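I'm looking for a few people to blog with me through December, and I'd love it if one of them was you!

Some of you know the 30-ish-prompts-in-a-month thing I do at the end of every year. Last December I did it alone and fell behind by day five, then posted a whole pile of entries in one night with my eyes half shut. It was fun, but it was also kind of lonely. So this time I want company, and I'm asking super early so you can't tell me you didn't have time to plan.

**What it is**

A daily prompt challenge called Grulta (a word my cousin made up when we were kids, please don't look for a meaning). Every morning I put up a prompt, and everybody writes a post on their own blog and drops the link in the comments. It can be long or short, and a recipe counts, and so does a rant about your bus. One year I did a whole post on the free samples I'd mailed away for and it got more comments than my vacation to Zadar, which tells you who reads this blog.

**Who I want**

I have room for 9 bloggers. Hatice Altıntaş and Khải Đoàn already said yes, but they're on top of the 9, so all the spots are still open. You need:

- a blog that's been alive for at least 2 months (any platform, I don't care how it looks)
- time to write on most days -- you get 5 skip days and you can use them whenever you like
- to leave a comment on somebody else's post every day you write one

You do not need a big following. When I started mine I had 84 page views in the first month and I'm pretty sure my aunt was most of them.

**What you get**

No pay, sorry! It's a hobby for me too. But everyone who finishes goes into a drawing for a box of snacks and stationery that I pack myself, and Lợi La is making a little badge for your sidebar. I'll also link every one of you from my front page for the whole month, and I'll mail the box anywhere the post office will let me.
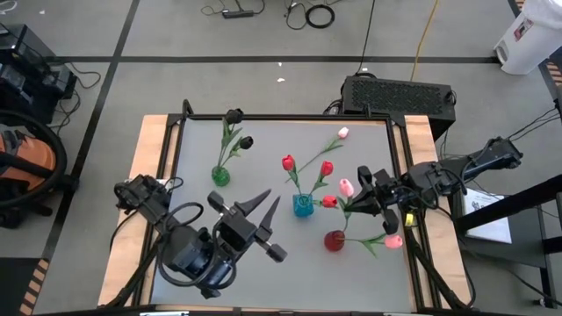

The prompts are the part I'd like the most help with, so please send me one with your sign-up. Last year's list was way too heavy on food (my fault, I write them when I'm hungry). I like the kind where you pick one ordinary thing and just go. Like those tulips -- red ones in a turquoise vase, a pale pink one, and two so dark they're nearly black. You could write about the worst bouquet you ever bought, or which color you'd send to your old boss, or why you stick with fake flowers like these because you kill everything else. Give me something like that and I'll be thrilled. Shabnam Dogar sent me one that just said "the drawer" and I've been thinking about it all week.

**How to sign up**

Leave a comment under this post with your blog link, the name you want me to use, and your prompt. If you'd rather not do it in public, use the contact form on the sidebar and put GRULTA in the subject so I don't lose you in the junk. I read everything myself, so give me a few days to answer.

If you've done a challenge like this before and bailed halfway, sign up anyway. I've bailed on more of them than I've finished, and Hatice still lets me bring it up at dinner.

Posted 2/16/25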